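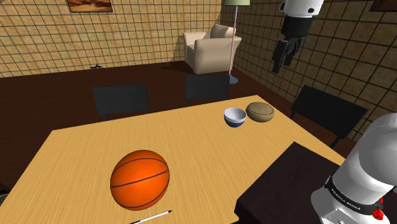
Review by the Dolwood workshop desk | 2026-06-18
Print this page | E-mail this page | 4 comments

Skilon Bright is a rule checker for robot arms. You give it your robot program and a model of the room, it runs the job in simulation, and it reports every place where the motion breaks a rule. I used it for 20 working days on tabletop pick-and-place jobs, mostly in a dining room layout with a ball, a pen and a bowl on a wooden table.

The rules come in 2 sets. The first covers the space: how far the arm can reach, what counts as a keep-out zone, and where a person could stand or sit. The second covers the motion, meaning speed limits, approach height, and what the gripper does after a stop.

The space rules are the better half. Bright treats any chair as a place where a person may be, and it wants reduced speed anywhere the gripper can reach over one. I thought this was fussy at first. A home is not a fenced cell, though, and I have left the setting on. You can turn it off for a single chair, but you have to type a reason, and the reason goes into the report.

The motion rules need more work. A basketball can roll and a pen can't roll far, but Bright gives both the same approach speed unless you edit each object by hand. It also passed a program that let go of an object on an emergency stop. Our own rule is that the gripper holds until someone clears it — I had to add that one myself.

Reports are plain and easy to file. My longest run gave 986 lines, many of them the same warning repeated for each step of one slow move. There is a filter, but it resets when you close the program.

A clean report does not replace a risk assessment on the real machine. The manual says so on its first page, and the team at our Prisville site still walks through every job at low speed before it is signed off.

Worth buying if you already keep written rules and want them checked the same way each time. The next update is due in December.

Shares: 20 | Print | E-mail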